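Okay, slide one, and hello everybody. My name's up there, I'm from Nistham, and for the next while I want to talk to you about glasses. The kind you put down for a second and then spend your whole morning looking for!

Start with the story of my spare pair (the one I sat on at the Flarkance meetup). Wait for the laugh. Then ask who's wearing glasses today, hands up, and who knows where their case is. Click.

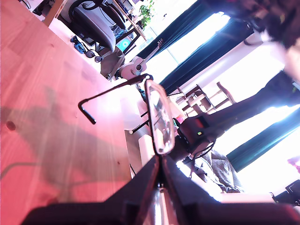

Page 3

Black frames, held upright over a light pine table, with one arm stretched out and that little hook at the end. I love that hook – it's the bit that sits behind your ear, and it's the bit that gets bent when you pull them off with one hand. So do this with me: two hands, one on each side, straight forward off your face. Put them down folded, lenses up. Never on the chair, never next to the guitar!

Pause here, drink some water. Then the cleaning part: lukewarm water, a drop of dish soap, soft cloth. Your T-shirt is not a soft cloth, sorry. I asked 37 people at Jutora what they use and I'll let you guess the winner. Click.

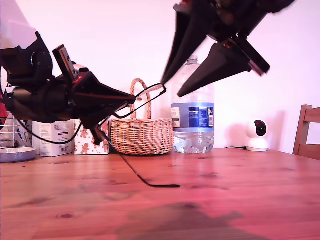
Corey Tuhiwai wrote to me after the last talk that two hands is all very well, but with a baby on one hip you take them off however you can, and a cord around the neck saved his.

Fair point, Corey, and I've added cords to the handout. Pass the three sample ones along the rows now, and please send them back up front before the break.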